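Sorusley Cue Notes
A dataset of music cues in feature films

Version 2, released 2019-11-11

What this is

Sorusley Cue Notes is a set of plain text tables that record where the music starts and stops in 153 feature films, what kind of cue it is, and what is going on in the story at the time. It grew out of the film music pages on the Kinden site, where readers kept asking for the timing sheets behind the articles.

There is no audio in the download and no video. You need your own copy of a film to follow along.

What's in the download

films.csv – one row per film, with title, year, country, running time and the edition we timed.
cues.csv – one row per cue, with film ID, start, end, type and a short note.
themes.csv – links between cues that share a melody. Still thin for the older films.
CHANGES.txt – corrections since version 1.

All files are UTF-8 with commas as separators. Times are hours, minutes and seconds from the first image after the distributor logos. If a logo has its own music, leave it out of the count.

Cue types

score – written for the film, not heard by the characters
source – comes from something in the story, such as a radio or a bar band
song – an existing recording laid over the picture
mixed – starts as one type and turns into another

The mixed type causes the most arguments. A song that plays on a car radio and then swells up to full volume over a montage is mixed. A song that only gets a little louder when a door opens is still source. Where two listeners could not agree, the cue has a question mark in the note field.

How the timings were made

Each film was timed by ear, in full, by one listener. A second listener then checked the start and end points with the Draver player, which steps through a film in short jumps. Long fades are marked at the point where the music can no longer be heard at normal volume – this is a judgment call, and quiet endings may be off by a few seconds.

Spoilers

The notes in cues.csv give away endings. If you want the timings without the plot, drop the note column before you open the file.

Known problems

Most of the films are English-language releases from after 2000. Horror and drama are well covered, musicals hardly at all. Silent films are left out, as their music changes from one release to the next.

Films with an extended cut are timed from the theatrical version only. Running times on European TV broadcasts will not match.

Themes are matched by ear. A short motif buried under dialogue is easy to miss, and in the Nägeli list of horror scores, which we merged into this version, the themes have not been checked again.

Sending a correction

1. Look in CHANGES.txt to see if it has been fixed already.
2. Note the film ID, the cue number and the edition you watched.
3. Time the cue twice and send both results.

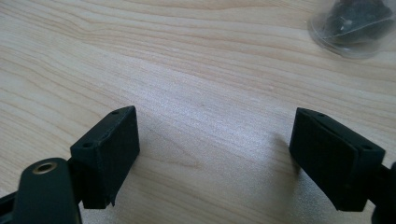 4. Post the correction on the Kinden forum, in the Cue Notes thread. One film per post, please.

License

Free to use and share for any non-commercial purpose with credit to Sorusley Cue Notes. The film titles and the music belong to their owners.

Next version

Planned for December. It will add a column for composer credits, including additional music where the end titles name it.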